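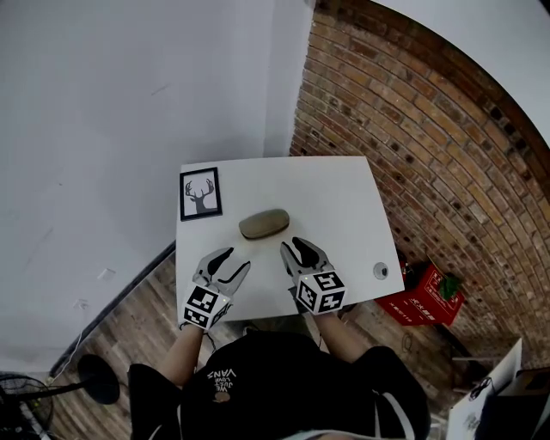 A Table, a Deer and a Place for the Glasses

Cukelbridge Rooms, July 2023

The translator who lives on the upper floor of an old house in Hernow asked me not to print her name. Her clients are mostly law offices, and she does not want that they find her furniture when they search for her. About the furniture itself she was glad to speak for almost two hours, and when I was already putting on my shoes she remembered one more thing about the table.

She is 33 and has rented the apartment for five years. The room with the brick wall was the last one she arranged. Before that it held a bed for guests, two suitcases and a drying rack. "I walked through it to open the window, and that was all my use of it," she said. She worked in the kitchen in those days, and every evening she had to carry the papers away so that she could eat.

The bricks were covered when she moved in. The owner of the house had the plaster taken off one wall because it was falling down in pieces, and he wanted to put new plaster there afterwards. She asked him to leave it. They talked about it for a whole winter. "He was sure I would change my mind. He said bricks are for cellars. In April he came to look, and he stood there with his coffee and touched the gray lines between them, and then he said all right, but you will sweep it yourself."

And she does sweep it, with a soft hand brush, from the top to the bottom. The first year the wall gave off a fine red dust which went into everything. Later a man from the neighborhood treated it with something that has no color, and now the dust is much less. She likes that the bricks are not all the same. Some are orange, some are nearly brown, and a few dark ones are placed among the others without any plan. "When I look for a word I look at the dark ones," she said. "I have my favorites, but I will not show you which."

The other walls she painted white herself. I asked if she had thought about a color. She had, and she even bought a can of green, which is still in the cellar. With the bricks and the dark beam over them, she felt that there was enough happening already. The painting took a weekend, and the corner where the white meets the brick took another one. Tape does not hold well on brick. She did the edge by hand, with a brush meant for children, sitting on the floor and later standing on a chair.

Then we came to the table. It is small and white, with a round gray grommet near the front on the right side, where cables can go through. She bought it from Kubíček, a secondhand office dealer that empties company floors when the tenants leave. Delivery was included, but only to the front door of the house, and she carried it up with her sister. "I paid 4000 crowns and I thought it was too much for such a simple thing. My sister thought so also, and she said it on every step."

The hole for the cables was a disappointment in the beginning. She believed that it belongs at the back of a table, and for a month she had the table turned around. It did not help. The legs are made so that a person sits well only from one side, and with the table turned she hit her knee each time she stood up. So she turned it back. Today the charger of her laptop goes up through it, and she takes it out again when she finishes. "Now I would miss it. I also drop pencils in it. They fall on the floor and I leave them there until Saturday cleaning — well, until some cleaning."

She has one rule for the tabletop, and it took her some time to explain it to me in a way I could write down. Things that belong to the work may come and go. Things that belong to the table are allowed to stay, and there are very few of them. The small picture with the deer is one. It shows only the head and the antlers, as a dark gray silhouette in a thin black frame with a white mat around it.

"People ask if I am a hunter," she said. "I have never hunted anything. I found it at a market in Istine, in a box with plates. I wanted the frame for a photo of my parents. Then I came home and the deer looked at home there, and my parents got another frame."

Why does it not hang on the wall? She laughed at this question. In brick you must drill, and she has promised the owner that she will not drill. On the white side there is a nail, but it sits too high, and she would see the deer only when she stands. So it stays on the far corner of the table, sometimes up and sometimes down. When she opens a big dictionary she lays the frame flat and pushes it toward the edge.

The second thing that may stay is the eyeglasses case. It is long and oval, in a color between olive and khaki, and it closes with a lid. She has had it longer than the glasses. "I am on my third pair. The case is always the same one. The optician gives me a new case each time and I say thank you, and I give it to my mother for sewing needles."

She told me how she lost her glasses in this apartment almost every day when she was still working in the kitchen. They were on the refrigerator, in the bathroom, once inside a shoe. She lost half a morning before a deadline, with a contract of 272 pages waiting. After that she decided that the case must have a place, and the place is in the middle of the table when she is not working. It has to be in the way. If she puts it neatly to the side, she stops seeing it, and then she also stops putting the glasses in it.

"It is the first thing that I move in the morning and the last thing that I put back," she said. "With a white table it is easy. You see everything on white, also the crumbs, unfortunately."

For the crumbs she uses a damp cloth and a little dish soap, and nothing stronger. She tried a cleaning spray once and the surface was sticky until the next day. She does not eat at this table, she told me, and then she corrected herself: she does not eat meals at it. Biscuits are permitted if the text is difficult.

I asked what she would still like to change. A better lamp, she said, with a long arm, because in winter the brick takes a lot of the light. Maybe a shelf on the white side, if the owner agrees to two screws. The green paint she would like to give away, and if some reader in Hernow needs it, the can has never been opened.

The thing about the table, which she told me at the door, was this. When they carried it up, she and her sister put it down on the landing to rest, and the neighbor from the second floor came out and offered to buy it from them.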